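# Pilaron Round Drainer, muted green

Product no. 3273 · Kitchen and table · In stock

Most strainers are bought in a hurry, on the way home, by someone holding a bag of salad and regretting it. The Pilaron is for people who would like to do this once. It's a round, green, perforated drainer with a gently curved rim, and it drains things. We looked into whether it does anything else and it does not.

The holes run in curved rows that follow the rim, which looks nice and also means the water doesn't all try to leave by the same exit. They are small enough for berries and short pasta. Rice is a different story – get the Ranjbar mesh sieve for rice, or enjoy picking it out of the sink.
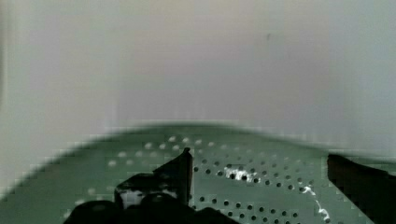
*Pilaron in muted green, rows of holes following the curve.*

## What it's good at

Strawberries, mostly. You can rinse a pound of them without bruising the ones at the bottom, provided you don't pour them in from shoulder height. It also does well with grapes, cherry tomatoes, canned beans and pasta for two. For pasta for six you want the large Otau colander, or fewer friends.

Dry the outside before you set it on a wooden table. It's a drainer. It will go on draining after you've lost interest.

## Details

- Color: muted green (the gray sold out and we're not chasing it)
- Weight: 119 g
- Stacks: up to 8 high, after which it becomes a hobby
- Cleaning: top rack of the dishwasher, or a soft brush and warm water
- Not for the microwave, the oven or the stovetop
- Sold singly, no lid, no matching bowl

A note on the brush. Starch dries in the holes if you leave it overnight, and then you'll be in there with a toothpick like the rest of us. Rinse it while the pasta is still too hot to eat. You have the time.

## Setting the table around it

We get asked what goes with the green. White, to begin with. A plain white tabletop lets it look like a choice and keeps the rest of the meal from arguing. A translucent green plate is a good neighbor, and an oval plate in a pinkish gray keeps things from looking like a matched set out of a catalog, which this is, but still.

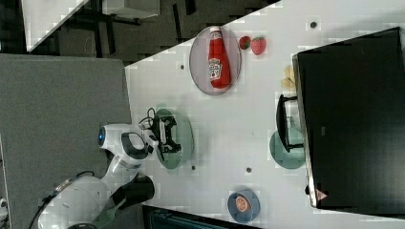 Red food does very well against all this. Strawberries are the obvious candidate, and we've come around to ketchup too, although we'd keep it on its own plate. If you prefer cloth under everything, the Costura runner in undyed linen is the one we'd use. It wrinkles. It's linen.

We wouldn't mix more than two greens at one sitting. A third starts to look like you're planning something.

## Questions we keep getting

**Can I serve fruit straight from it?**
Yes, with a plate underneath. Skip the plate and you'll find out how flat your table is.

**Is the green the same as last year's?**
Close. The first batch of 1000 came out a shade brighter and we liked it less. Everything shipping now is the muted one. If you have an older piece and want a perfect match, we can't promise it, and neither can your kitchen light.

**Will you bring the gray back?**
Possibly in September. We said that before, so please don't plan a kitchen around it.

**Can it hold hot pasta?**
It can take a pot of just-boiled pasta poured over the sink. Don't park it on a burner afterward.

## Returns

Send it back unused within the return period on your receipt and we'll refund the price. Used drainers we can't resell, however briefly they met the spaghetti. If it arrives cracked, keep the box, send us a photo of the damage and we'll ship another one.

Page last updated 8 June 2021.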